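Zustus Suturing Project

Last edited in April by the Rernell student robotics editors

The Zustus Suturing Project is a student project in surgical robotics run by the engineering school of Rernell College. Its aim is to produce recordings of a two-handed robotic instrument set placing and tying stitches in a practice pad, and to use those recordings to train software that can repeat single steps of the task. The project is open to second-year and third-year students and counts towards the practical part of the degree. It is named after the bench on which the work was first done.

History

The project grew out of an evening club that built simple pick-and-place arms. Members had moved from wooden blocks to rubber rings and then to thread, and found that none of the club's arms could hold a needle without turning it. The school then set aside a room and a pair of instrument drives, and the club's work was taken over as a taught module with 13 students in its first intake. The club continues separately under the name Zein and enters general robotics contests.

Equipment

Two instruments are used at a time, each on its own drive. The operator sits at a console with two hand controls and a foot pedal. Movement at the console is scaled down before it reaches the instruments, and the scale can be set by the operator before a run begins. Small cameras are carried close to the instrument tips and give a near view of the pad. A fixed camera covers the whole bench.

Control and recording are handled by Sisus, a program written by earlier intakes. It stores the joint positions of both instruments together with the camera pictures and the state of the pedal. A run is saved only when the operator marks its start and end. Jaw force is not measured directly; Sisus estimates it from motor current, and the estimate is poor when the wrist is sharply bent.

Task

The standard task is one stitch closed with an instrument tie. It is divided into seven steps, from picking up the needle to cutting the thread. Each step is labelled after the run by a student other than the operator. The steps that take most practice are the handing of the needle from one instrument to the other and the forming of the loop, when the thread must be held high enough to stay clear of the second set of jaws.

Practice pads have a soft, pale surface with folds, and shallow cuts are made in them as required. Red stain is applied for some runs so that the software also meets surfaces that are not clean. Cut ends of thread may be left on the pad for the same purpose. 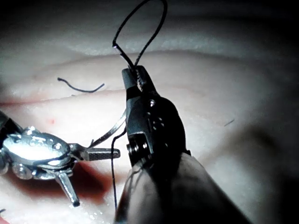
Assessment

Students are marked on the quality of their recordings and on a written report. A run is rejected if the needle is dropped off the pad, if the thread breaks, or if a label is missing. In the most recent intake 159 runs were accepted. Each student may book up to 40 hours at the console, including training.

The report must compare the student's own runs with those produced by the software on at least one step. Needle pick-up is the usual choice. Loop forming has been attempted by software in later intakes, with results that vary with the stiffness of the thread.

See also

Zein (robotics club)
Instrument tie
Remote operation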